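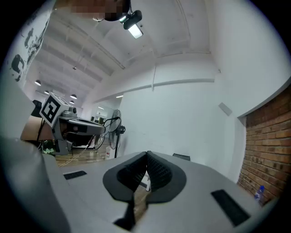
Pedestal fans are the usual way to move air in a large shared workroom where the main ventilation was sized for fewer desks. This page covers placement, height, cords and cleaning for floor-standing models used by Jorkico tenants. It applies to rooms with hard floors and open ceilings, such as the Orakzai workroom, where black pedestal fans stand out on the wooden floor and the dome pendant lamps hang in a row overhead. Wall-mounted and ceiling fans have their own page. Maintained by Iqra Khattak, Building Services. Last revised Friday, May 19, 2023.

Reading time: 4 minutes

Where should a pedestal fan stand?

Place it on a flat section of floor with the base fully supported. Keep the back of the grille at least 2 feet from any wall. A fan pushed closer than that draws air from the sides only, and output drops at every speed setting. Do not stand a base half on a rug or across a threshold strip.

Can two fans stand side by side?

Yes, if they point in different directions. Two fans aimed the same way from the same spot widen the stream a little but do not send it much farther. For a long room, put one near each end and aim both along the length. Offset them so that neither blows straight into the other.

What height should the head be set to?

For seated work, set the center of the grille slightly above desk height and tilt it up a few degrees. Air should pass over the desktop. If papers lift at the lowest speed, raise the pole one notch before changing the angle. For standing work, use the full height of the pole.

The collar has to be tightened by hand after every height change. Hold the pole above the collar while loosening it, or the head will drop.

Does a fan lower the room temperature?

No. It increases evaporation from skin, and people feel cooler. The motor adds a small amount of heat. Switch fans off when the room is unoccupied.

Can a fan stand next to a desk?

It can, provided the base does not sit where a chair rolls or where feet go. The corner between a desk and a wall is acceptable when the head is turned out into the room. Small items kept on the floor at the same desk should be moved clear of the base.
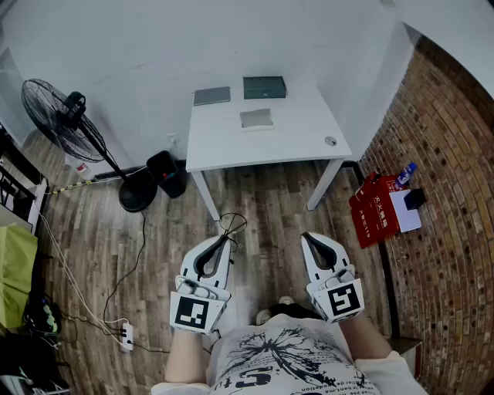

A wastebasket is the most common of these. Light trash blows out of an open basket if the head is tilted down, so level the head or shift the basket to the other side of the desk. Storage containers should not be stacked behind the grille.

How should the cord be run?

Along the wall, to the nearest outlet, without crossing a walkway. Where a crossing cannot be avoided, use a floor cover rated for foot traffic. Do not run the cord under a rug. Do not route it through a desktop grommet, as the desk then cannot be moved without unplugging the fan. Power strips are permitted only if no heater is on the same strip.

Which model is supplied?

Current stock is the Plirkach 37, a three-speed fan with a round base. The older Urnus units are still in service and are replaced as they fail. Parts are not interchangeable between the two. In particular, the Urnus grille ring will appear to fit the Plirkach head but will not lock.

How often does a fan need cleaning?

Clean the grille and blades after every 1,000 hours of use, or sooner if dust is visible on the leading edge of the blades.

1. Unplug the fan.
2. Release the ring clips and remove the front grille.
3. Unscrew the blade cap. On most units the thread is reversed, so turn clockwise to loosen.
4. Wipe blades and grille with a damp cloth. Let them dry fully before reassembly.
5. Do not spray anything into the motor housing.

The fan clicks when it oscillates. Is it faulty?

Usually a loose pin. Push the oscillation knob down to lock the head, check the screw at the neck, then release it. If the click continues, tag the fan and file form 663. Give the room and the desk number.

Where do fans go for the winter?

Fans left unused by January are collected and stored upright. To keep one at a desk year-round, write to Laiba Gondal, Tenant Requests.

Related pages
Wall and ceiling fans: switching and speed
Desk positions and walkway widths
Extension cords and power strips
Portable heaters: what is allowed
Pendant lamps: reporting a failed bulb

This site uses cookies to remember your building and language settings. Accept | Manage settings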